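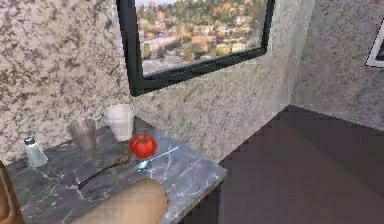

Looking after stone countertops

Stone counters last for decades with very little work, and most of the damage I see comes from the wrong cleaner or from a spill left sitting overnight. These notes cover marble and granite, with a short section on sinks and grout at the end. They were first put together for the customers of our shop in Merbridge and have been added to as people wrote in.

Know which stone you have

Marble is soft and reacts to acid. Granite is much harder and mostly doesn't. If you moved into a house and don't know what is on the counter, try a drop of lemon juice in a spot that stays covered, such as under the toaster. Wipe it off after a few minutes and dry the area. A dull mark means marble, limestone or something close to it. No mark usually means granite or quartz.

Speckled stone is usually granite, and long veins usually mean marble, but there are veined granites too, so do the drop test before you buy any product.

Daily cleaning

Warm water, a small squirt of dish soap and a soft cloth. Wring the cloth well. Go over it a second time with plain water, then dry with a towel. Soap that dries on the surface builds up into a gray film, and people often mistake that film for worn stone.

Do not use vinegar, lemon cleaners, bathroom sprays or anything sold for removing lime. Do not use scouring powder on a polished surface. Bleach won't usually hurt granite, but it can dull some sealers and I leave it alone.

Removing the gray film

Mix one part rubbing alcohol with one part water in a spray bottle. Spray a section the size of a baking sheet, wait a minute, and wipe with a clean cloth. Turn the cloth often. You may need to go over it 3 times if the counter has had years of soap on it. Open a window, and keep the bottle away from the burners.

Water marks and etching

A white ring left by a glass is either mineral deposit or an etch. Run a fingernail over it. If it feels raised, it is mineral, and on granite it can be lifted with a plastic scraper and a little dish soap. If it feels flat or slightly rough, the polish has been eaten away and no cleaner will bring it back. Small etches on marble can be worked out with marble polishing powder and a damp cloth. Anything bigger than a saucer is a job for a stone shop.

Dalva Vieira wrote to say she gave up on polish and had her marble honed to a matte finish. Etches still happen, but they don't catch the light. She paid less for that than for a second polishing.

Oil stains

Oil makes a dark spot. Use a poultice:

1. Stir baking soda and water to a thick paste, like peanut butter.
2. Spread it a quarter inch thick over the spot and a little past the edges.
3. Cover with plastic wrap and tape down the sides.
4. Leave it a full day, then take off the plastic and let the paste dry out completely.
5. Scrape up with a plastic spatula, rinse and dry.

Repeat if the spot is lighter but still there. Old stains can take a week of this. For coffee, tea or wine on light stone, use hydrogen peroxide in place of the water. Do not use peroxide on dark stone.

Sealing

Put a spoonful of water on the counter and leave it for 15 minutes. If the stone underneath has darkened, it needs sealer. Test near the sink and by the stove, where it wears off first.

Clean the counter the night before so it is dry all the way down. Wipe the sealer on evenly, wait the time given on the label, and buff off every bit of what is left. Sealer that dries on top turns sticky and is miserable to remove. I do mine every February when the house air is dry.

Sealer slows stains down. It does nothing for etching.

Heat and weight

Granite will take a hot pan, but use a trivet anyway, particularly near a seam. Don't stand or kneel on the counter to change a bulb or wash a window. The narrow strips in front of and behind the sink are the usual place for a crack.

Sink edges and grout

Check the bead of silicone where the counter meets the wall. If it has gone black or pulled away, cut it out with a plastic tool, clean with alcohol, let it dry and run a new bead. Use silicone labeled safe for natural stone. The ordinary kind can leave an oily line along the edge that never comes out.

For grout, a soft toothbrush and baking soda paste is enough most of the time.

Reader notes

Genivaldo Guimarães: A chip on the front edge can be filled with clear epoxy. Build it up slightly proud, let it cure overnight and shave it level with a razor blade.

Rekha Fernandes: Keep oil and vinegar bottles on a tray. The drips run down the outside and you don't see the ring until you move the bottle.

Page updated 11/07/2018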